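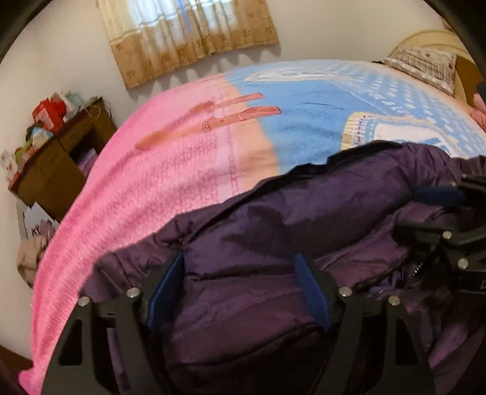
Dark purple down jacket on a bed, held in the jaws of a black gripper.

How to set up a quiet hour at a community event

A quiet hour is a fixed period in which sound, lighting and visitor numbers are kept low, so that autistic visitors and others with sensory sensitivities can attend in comfort. These steps were written for the Calcombe summer fair, held each August, and apply to most small outdoor events with one main entrance.

Before you start

You will need the site plan, the stall list, the name of whoever controls the sound system, and a sound level meter. A phone app will do for comparing one spot with another, but do not quote its readings in publicity.

Step 1. Fix the time
Use the first hour of opening. At Calcombe this starts at 9 in the morning. A slot later in the day means clearing a crowd that has already arrived, and stallholders will not turn equipment off once they are trading.

Step 2. Set the entry limit
Take the normal capacity of the site and cut it hard. Calcombe is licensed for 1,000 people at any one time. Last year 963 came through over the whole day, so the full limit was never tested, but the quiet hour had its own ticket and its own list at the gate. Tickets should be free and should not ask for proof of diagnosis.

Step 3. Write to stallholders
Send one page covering the following:
- no amplified music or announcements
- generators off, or moved behind the car park hedge
- no flashing or coloured lights
- hot food may be prepared but not fried until the hour ends
- card readers set to silent

Ask for a reply. Chase anyone who has not answered by 6th May. Rides are the usual difficulty. Nigam, who supply ours, agreed to run the small roundabout without its organ and to leave the rest switched off.

Step 4. Mark out a rest area
Allow one tent or room with 2 entrances, so that a person leaving does not have to pass a person coming in. Provide plain chairs, water and a mat. Keep it open all day. Ours is the Tolora tent, on the far side from the arena.

Step 5. Publish a visual guide
Show the gate, the toilets, the rest area and the exit in the order a visitor will meet them. State what will be heard and smelt at each point. Geeta Thakur prepares the Calcombe version and puts it online with the tickets.

Step 6. End the hour gradually
Bring sound back in stages, with background music first and the arena microphone last. Raffaele Zuccaro runs the desk and gives a verbal warning at the rest area before each stage. Do not use a siren or bell.

Notes
If you book through Skalier, create the quiet hour as a separate session. Adding it as a ticket type under the main event merges the two gate lists, and they cannot be split afterwards.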